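11 Feb 2025. Hanging storage, small bay

Working out how the soft gear should be kept between loans. Current practice is that it comes back from Toltgate and goes wherever there is space. The Lindsay sheet asks for webbing to be stored off the floor with no load on the buckles. We have the rack for it.
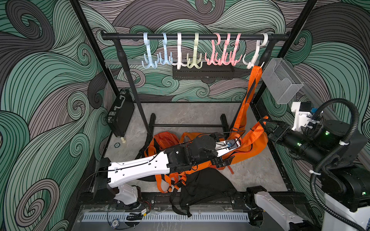 Webbing keeps its folds if it sits in a heap, and the orange sets are the worst for it. Callum wants one hook per harness, top loop over the bar, straps gathered onto the prongs. The plastic hooks on the black bar allow that, but with the harness only on the far right one the straps still run down to the floor and into the bags. Gather them in two passes before hanging. Bags go on separate hooks, by the handle if there is one. Pink hooks to be spread along the bar; bunched up they are no use for anything bulky.

Shelf budget for the bay is 275 mm deep, so hard cases stay on the floor against the wall. Davina asked whether they should lie flat. I would keep them upright, with the handle reachable. Small pieces (chess piece, the 50 chip) need a tray with a lip. Ordered from Jenov, 2 off.

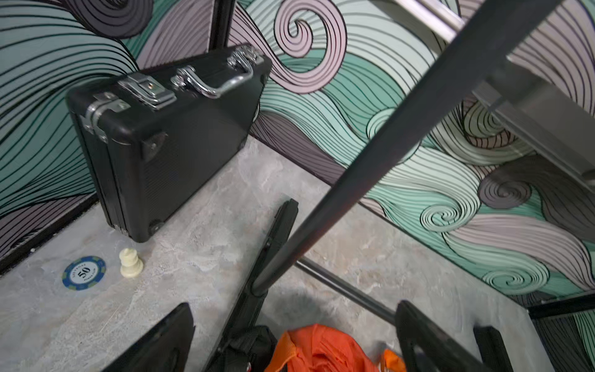
*Entry: Bohdana Vasylenko. Read: I. Rutherford*

Label stock is down to 80. Case labels go beside the latches, not on the ribbed or textured faces, where the adhesive is likely to lift. Still to do: tray position, hook spacing, revised line for the Lindsay sheet.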